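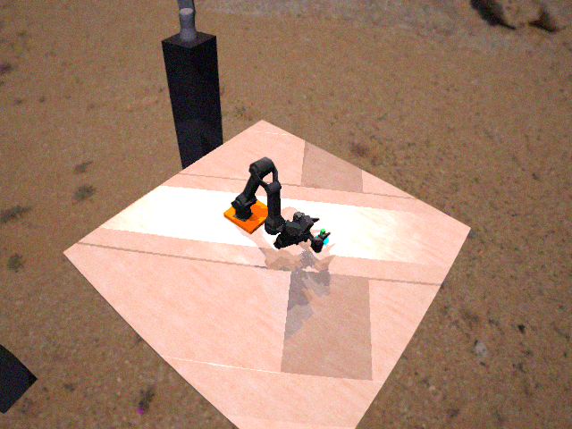

Rendering, Plattform auf Sandboden, Arm liegt auf dem hellen Streifen.

November, Dienstag, 16:40

Sauerteig Versuchsreihe Roggen, Fortsetzung. Anstellgut Sterumetti (alt) gegen Makori (neu, von Felicidad mitgebracht). Beide gestern abend angesetzt, gleiches Mehl, gleiches Wasser.

Einwaage Mehl je 1000 g, Wasser 941 g statt 1000 - Kanne war leer, nicht nochmal gezapft. Für beide gleich, also vergleichbar. Nächstes Mal vorher auffüllen!

Makori riecht deutlich schärfer, fast nach Essig. Sterumetti mild, bisschen Joghurt. Volumen bei Makori besser, aber oben schon eingefallen, also vermutlich zu lange gestanden. Werte für pH fehlen, Elektrode driftet wieder. Pufferlösung nachbestellen (Erton, nicht die andere, die flockt).

Teigausbeute nachgerechnet, stimmt mit dem Zettel von Felicidad Mangubat nicht überein. Sie hat das Wasser aus dem Anstellgut weggelassen. Morgen mit ihr durchgehen.

Backen: Dranoner, untere Kammer, Schwaden nur kurz. Teigeinlage zusammen 2930 g, auf vier Kästen verteilt. Kruste bei Sterumetti gerissen, seitlich, ziemlich hässlich. Krume ok. Makori klitschig unten, Messer klebt. Kerntemperatur leider nur bei einem Kasten genommen, der Fühler lag noch in der Spülküche.

Verkostung verschoben, Brot muss erst durchziehen. Nicht anschneiden! (Zettel hängt dran, hat letztes Mal auch nichts genuzt.)

Offen:
- Makori nochmal, kürzere Stehzeit, kühler führen
- Salz erst beim Hauptteig, steht im Rezeptblatt falsch
- Mehl reicht noch für einen Ansatz mit 2000 g, dann neuer Sack. Charge notieren
- Kästen besser fetten, zwei haben geklebt

Gärschrank steht noch auf Programm 2, bitte so lasen.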